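Progress report, August
Morklow store pilot: shelf labels and restocking

Where we are

The pilot has now run for eight weeks in the Morklow store. You asked for a plain account of whether the new labels cut the time spent looking for stock. My answer is that they may have, a little, and that I would not yet sign off on rolling them out to Cirillo.

Of the 700 product lines in the plan, 144 have the new labels. The supplier, Brokitz, describes this as on schedule. The schedule they are quoting is the second one. Under the first, we should have finished grocery by now and been well into household goods.

What the numbers say

Staff logged 101 searches for missing items during the pilot, fewer than in the period before it. I am wary of that figure. The logging sheet moved from the stockroom door to the back office in the third week, and entries dropped the next day. Either the labels started working overnight or people stopped walking to the office to fill in a form. The night shift logged almost nothing at all, before or after.

Brokitz also sent a slide claiming higher customer satisfaction. I asked for the survey behind it and received the same slide with a different title.

What has gone well

The larger print is easier to read and staff like it. Price changes are quicker on the lines that have been done. The labels stay put on the flat shelf edges, though they curl on the older ones near the chiller — we have been re-sticking those with tape, and the cost of the tape is not in the budget.

Shelving for the next stage

The Prorkulden layout was supposed to settle the question of shelf depth. We have drawings and renderings but no agreed measurements, and two of the documents disagree on the height of the lower shelf. I have asked for one set of figures and will not order label strips until I have it.

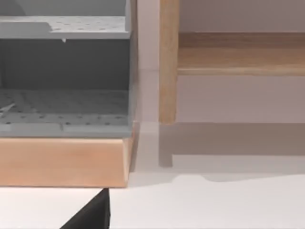
Rendering of open-front shelving with perforated shelves.

Money

Spending is within the amount approved, mostly on account of work that has not happened. Please don't read it as a saving. Installation for household goods will fall into the next period, along with a delivery charge that Brokitz first said was included and now says was not.

Next steps

Move the logging sheet back to the stockroom door. Get the night shift using it. Run the count again for a full month with no other changes on the floor.

I would hold the Cirillo decision until that month is done. If you need to commit sooner, I'd suggest grocery only, with the right to stop after the first aisle written into the order.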